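Jarnness Puts Its Hand-Taught Robot Numbers on the Table
March release

Jarnness today published results from Arthur, its two-armed setup taught by remote control. Operators recorded 277 bottle-handling runs; 22 were thrown out. The company makes no claim that Arthur can do household work, and it doubts most firms that do.

"A good demo shows a good operator," said Meriem Saber of Jarnness. "We want to see the robot alone." 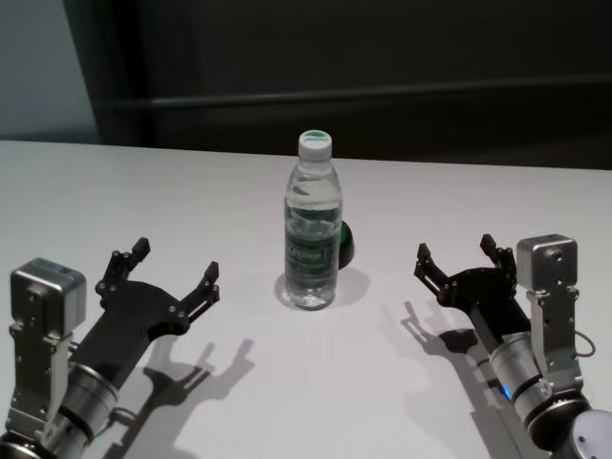
Obed Sarpong remarked that 19 test tries without an operator were far too few to settle anything, and asked for the failed ones too.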